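I spent the afternoon at the open day of Plikard, a small automation company one train stop from my home. I am not an engineer, I work in the storage room of a hospital. Here are my notes, in many posts. Sorry for the length.

1/ The visit was in two parts. First a talk in the canteen, with coffee, and then the simulation room, where we could watch on big screens how an arm is tested before it touches real things. I went for the second part and I was not disappointed.

2/ The guide explained that the simulated work always starts with something boring. Ours was a cabinet with small drawers and little round knobs. The arm must reach a drawer, and later deal with small items inside it. For a person it is one second of work. For them it is a project with its own name, Brirex.

3/ We saw the arm come close to the knobs with its two black fingers slightly open. A green battery was lying on the table under it, alone. I asked if the battery was also part of the task, and the guide told me that loose things on the table are changed between the runs, so the program does not learn only one table by heart. 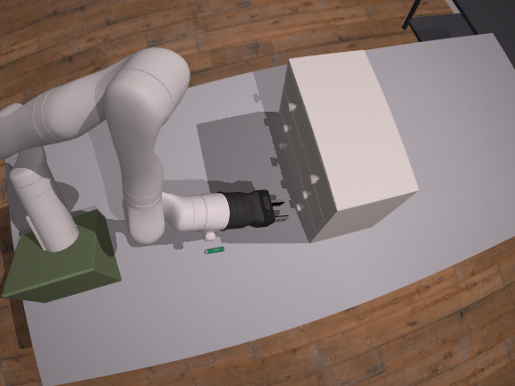
4/ About the numbers, because many of you will ask. One set is 2,000 runs. They do it in the night, on the computers in the basement, and in the morning somebody reads the list of failures. The first set of Brirex had 600 failures. The guide said this number with a smile, so I think it was a good result, but I did not dare to ask.

5/ What is a failure? I wrote down the answer as I understood it. The fingers slide off the knob. The drawer opens only a little. The arm hits the cabinet. Or everything goes well but too slowly, and the clock stops the run.

6/ A boy next to me asked why they do not simply use a real cabinet. The answer was that they do, later, in the hall at Cesari where the company has its workshop. But a real cabinet can be broken, and a real person has to close the drawer again after each attempt. I liked this answer, it is the same in my storage room - somebody always has to close the drawers.

7/ My favorite part was the close view. From far away you see a machine and a cabinet. From near you see how little space there is, and how the shadows cut the table into strange pieces. I stood at this screen so long that the group went on without me. 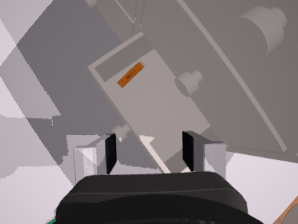
Orange item in the open drawer, fingers spread wide. Simulation room, Plikard open day.

8/ I tried to find out what the orange thing is, but the letters are too small and blurred for me. In my work we would put a label on the outside of the drawer, in big letters, and the problem is finished. The guide laughed and said the robot does not read my labels yet.

9/ They also built a whole workshop around the bench, only in the computer. I did not expect so much detail. There are screwdrivers with red handles on the wall, a hammer, a clock, a big red tool cabinet, gray bins and cardboard boxes on the shelves.

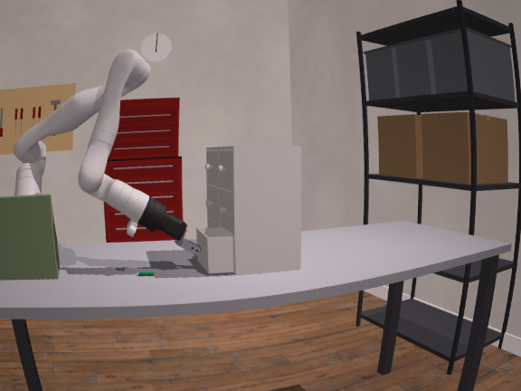 I asked if all this is necessary for opening a drawer. The guide said that the cameras of a real robot will see a full room, so it is better that the program meets a full room from the beginning. This I understood immediately. New colleagues are also trained in our quiet room, and then they are lost on the first busy morning.

10/ After this there was a short talk from a partner company, Cisneros, about grippers for food packing. It was too technical for me and the microphone was bad, so I cannot tell you much. The cake was very good.

11/ The next open day is in December. It is free, but you must write your name on their list. Go early, the simulation room is small and it becomes warm with so many people. If you go, ask them about the second set of runs - it will have 4,000, and I would like to know how many failures there were.

Comments

Thank you for writing this, I was in the canteen part only and I missed the screens completely.

600 out of 2,000 for a first set is fine. Ours was much worse and we had a bigger drawer.

Is there parking, or only the train?

The cake was from the bakery across the street. Good evening to all.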